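## 7. Masking the Arm out of the Bin View

Jirari plans grasps from the fixed camera. Before it can do that, it has to know which pixels belong to the bin's contents and which belong to the robot. The release notes for Drula 13 call this step "automatic." Treat that as a hope. In our cells the automatic mask has been right often enough to make people careless and wrong often enough to cost them an afternoon.

Do this section after the camera calibration in Section 6 and before you turn on the planner.

### 7.1 Build the mask

1. Put the cell in manual mode and keep the speed override at 30 percent or lower.
2. Open the Drula console and load the arm model. Check that the joint angles on screen match the ones on the handheld controller. If they don't, stop and go back to Section 4.
3. Move the arm to a pose over the bin. Pick an awkward one. A mask built with the arm parked off to the side proves nothing.
4. Select **Perception > Self-mask > Render**. A blue overlay appears on the live view.
5. Compare the overlay with the arm, link by link, and then look at the cables.

Step 5 is where the trouble starts. The arm model comes from drawings, and the drawings have no cables in them. 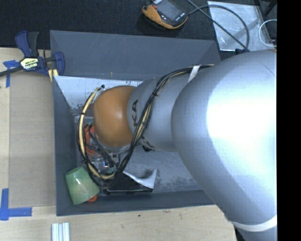
*Figure 7-1. Arm over the bin, cable loop below the orange joint cover.*

The rendered mask covers the big silver-gray link and the orange cover without much help. It doesn't know about the black and cream-yellow bundle. To the segmenter, a loop like that is one more long object in the bin, and it will offer you a grasp on it with a confidence score you'd be happy to see on a cup.

> **CAUTION:** Never let the planner run on an unchecked mask. A grasp target placed on the robot's own cables can drive the tool into them. The collision checker won't save you, as it uses the same cable-free model.

### 7.2 Add the cables by hand

1. Select **Add soft body**. Draw a closed outline around the full reach of the loop, including the open middle.
2. Attach the outline to the last link that carries the cables.
3. Set the margin to 7 pixels. The default is zero, for reasons the Drula manual doesn't go into.
4. Jog each wrist joint through its working range and watch the outline. Cables sag and swing; the outline is rigid and only follows its link. Widen it wherever a cable pokes out.
5. Save the mask under a new name. Do not overwrite the rendered one.

Note: A wide outline hides real objects. In Figure 7-1 the black and silver object near the front wall is partly under the loop, and a generous outline would take most of it away. That is a fair trade for one view. If Jirari reports an empty bin and you can see otherwise, move the arm clear and take a second view before you blame the detector.

### 7.3 Set the bin limits

The "Find bin" button looks for four straight edges. Clamps, tape and cables all give it edges to be wrong about. We recommend entering the corners yourself.

1. With the arm clear, click the four inside corners of the bin floor, then the four corners of the rim.
2. Exclude anything that hooks over the rim. The blue clamp at the rear-left corner needs its own keep-out box, jaw and handles included.
3. Turn off **Treat bright areas as missing depth** and compare the result. Strong highlights on the arm may leave holes in the mask either way — keep whichever setting leaves fewer.
4. Run **Check limits**. A pass means the corners form a closed shape. It doesn't mean they are in the right place.

### 7.4 Test before you trust it

Replay the Greco test log (3678 images) against your saved mask. Mornix prints a single score at the end. Ignore it at first and sort the images by *largest false object*. Page through the worst 30. If any of them shows a grasp target on a cable, a clamp or the arm, return to 7.2.

Repeat the test any time the cables are re-tied, even if the change looks small.

*Section last revised 27/10/2019. Menu names match Drula 13 and may differ in older versions.*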